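Mon 26 January

Injury claims coding, street cleaning and waste crews. Finished the second pass on the Dillow records. 3,630 entries after merging; duplicates came mostly from claims filed once by the contractor and again by the family.

Open problem: employment status. Dillow codes a sweeper as "employee" only if a signed contract is attached. Desis accepts pay slips. Workers past pension age therefore drop out of the Dillow counts as "service provider" and show up in Desis as employees. Do not pool the two until this is recoded. I have added a column, status_src, and left the original field alone.

Traffic deaths on shift: 48 in the merged file. In 40 the accident report gives a time that can be matched to a roster. The rest stay as "unmatched". No guessing from the shift pattern.

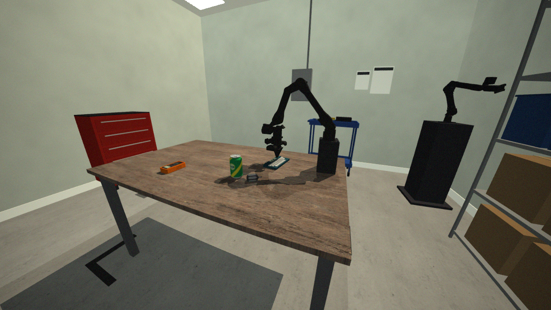
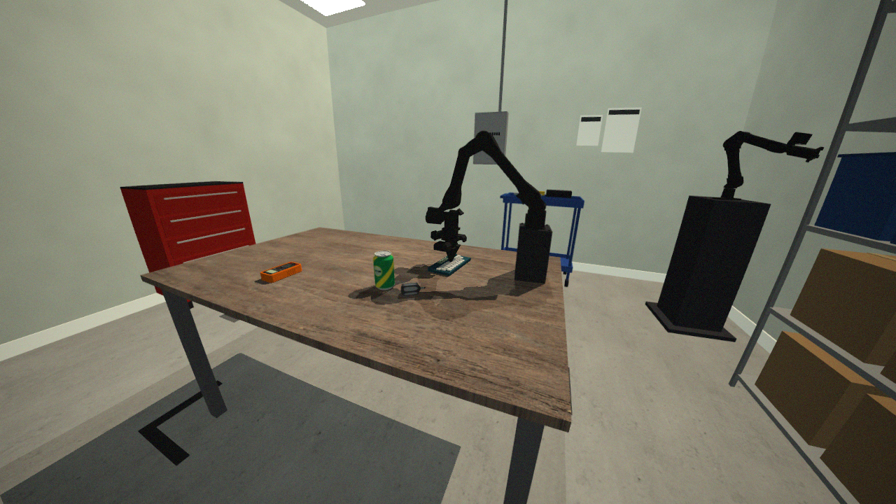
*Wood-topped table, dark metal legs, both views.*

Nives Russo read the Delaunay settlement letters again and disagrees with my code for lump sums paid "on humanitarian grounds". She wants them kept apart from compensation, as no liability is admitted. Agreed. New code 2, old rows to be redone by hand.

Drovis export still breaks on accented names. Reopened as UTF-8, fixed most of it. Remaining bad rows flagged in the log.

To do: recode status, rerun the age table, ask Drovis for the September file with the employer field included.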